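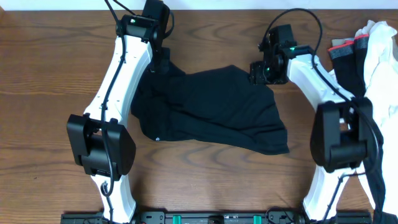
Does paying more for plain clothes mean they last longer?

Sometimes, up to a point, and the point comes a lot sooner than the people selling them would like you to think. Past the price of a decent shirt from an ordinary store, you are mostly paying for the story.

By Obaidul Fakir
2024-10-23

I bought the story myself, so I'll start there. In February I paid $119 for a black T-shirt from Vumel, a company that sells four colors of the same shirt and talks about them the way other people talk about wine. The page said the shirt would be "the last one you need." It had a chart. The chart showed a cheap shirt falling away over the years in a sad red line while the Vumel shirt stayed up near the top in calm blue. There was no scale on the side and no source underneath.

The shirt is fine. It is a nice shirt. It has a faint shine at the collar now and the hem has started to roll, same as every other black T-shirt I have owned since high school. I wash it cold and I hang it up, which I never did for the cheap ones, and I suspect the hanging up is doing most of the work.

My trouble is with the sum everyone is taught to do at the register. You take the price and divide it by the number of times you will wear the thing, and out comes "cost per wear," and the expensive shirt wins. I have seen this in newspapers, on store walls, and in a podcast ad read by a man who sounded close to tears. It looks like arithmetic. But one of the two numbers is made up. You know the price. You have no idea how many times you will wear the shirt, and the person helping you guess is the person selling it.

Try it backward. For my $119 shirt to match a $15 one on cost per wear, I have to wear it almost eight times as often before it gives out. Eight times! Nobody's shirt is eight times stronger than somebody else's shirt. Cotton is cotton. You can get longer fibers and a tighter knit and better thread, and those things are real and worth a few dollars, maybe more than a few. They do not get you to eight.
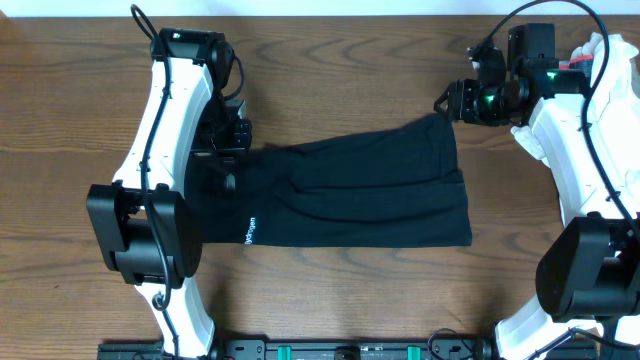
And clothes rarely die of old age anyhow. Go through whatever you last put in the donation bag. I did, and two of the shirts in it had holes. The others had shrunk a little, or I had grown a little, or there was a stain from a cookout, or I had simply gone off them. A stronger fabric would have saved the two. It would have done nothing about the mustard.

The "buy it once" crowd skips over this part. They write as if a wardrobe were a set of tires, with so many miles of tread. Most of us lose clothes to weight, weather, fashion, kids, dogs, moving vans and other people's dryers. The premium shirt is open to all of that on the same terms as the cheap one, except that when it goes you feel sick about it.

Then there is the test talk. Hollemura, which makes sweatpants, says on its hang tag that its fabric was "tested to 67 washes." I wrote to ask what happened at wash 68. I was being a smart aleck, I admit, but it was also a fair question. Did the pants fall apart? Did somebody go home for the day? What counted as passing? The reply thanked me for my passion for quality and gave me a discount code. I wrote again and got a second discount code, for less.

I don't say they made the number up. I say that a number with nothing attached to it is decoration. If I told you my car had been tested to 67 stop signs you would want to hear more before you got in.
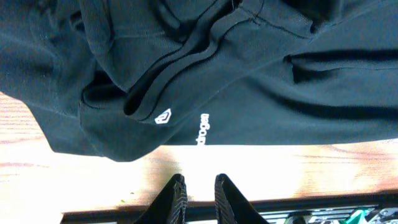

The guarantee that guarantees very little

Ask a defender of the $119 shirt about all this and sooner or later you will hear about the guarantee. Veloso has one. It says "for life" in large letters, and I have read the small letters so that you don't have to. The guarantee covers faults in materials and workmanship. It leaves out normal wear. It leaves out fading, pilling, shrinkage and "changes in shape arising from use." You pay to ship the item in, they decide what kind of damage it is, and if they decide against you they will mail it back at your expense or dispose of it for free.

Take normal wear out of a T-shirt guarantee and there isn't much left. A fault in the making usually shows up in the first month, when any store with a return desk would have handed you your money. So "for life" covers you for about as long as a receipt from the mall, with more postage.

The people who run these companies may well believe in what they sell. I have met a couple who plainly did. Belief is cheap, though, and a guarantee is supposed to be the place where it starts to cost something. Veloso's costs Veloso very little.

I should be fair to the other side here. There are garments where the extra money does show. Boots that can be resoled are the usual case, and the usual case is a good one. A heavy coat, too, if you live somewhere that calls for it and your shoulders have stopped moving around. What those have in common is that you can repair them and you don't wash them every week. A T-shirt is the reverse in every way. It sits against your skin, it goes through hot water with a pair of jeans, and when a seam opens up hardly anyone you know owns a needle.

And yes, very cheap clothes can be very bad. I once had a pair of shorts lose a pocket on the walk to the bus. I am not arguing for the bottom of the barrel, or for buying ten of something to throw out nine. If you want to buy fewer clothes, wonderful, buy fewer clothes! You can do that at any price. You can do it today, for nothing, by staying home. What bothers me is the idea that buying less has to begin with buying something. 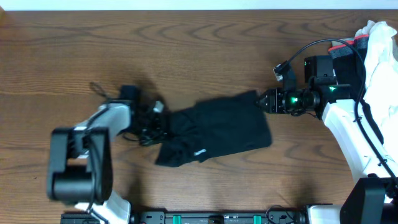

So what should a person look for in a plain shirt?

Look at the seams and the collar, hold the fabric up to the light, and read the care label before the price tag. If you know you will never follow the care label, put the shirt back.

I would add one thing, which is to distrust any brand that wants to talk about your whole closet. Uditz now sells a "complete wardrobe" that comes in a single box, with a booklet on how to fold it. The booklet is 40 pages long. Folding matters for finding your shirts in the drawer, and I am in favor of finding them, but it won't add a week to their lives.

As for my own $119 shirt, I still wear it. When it goes I will replace it with whatever is on the shelf at the store near the pharmacy, and I plan to keep hanging it up.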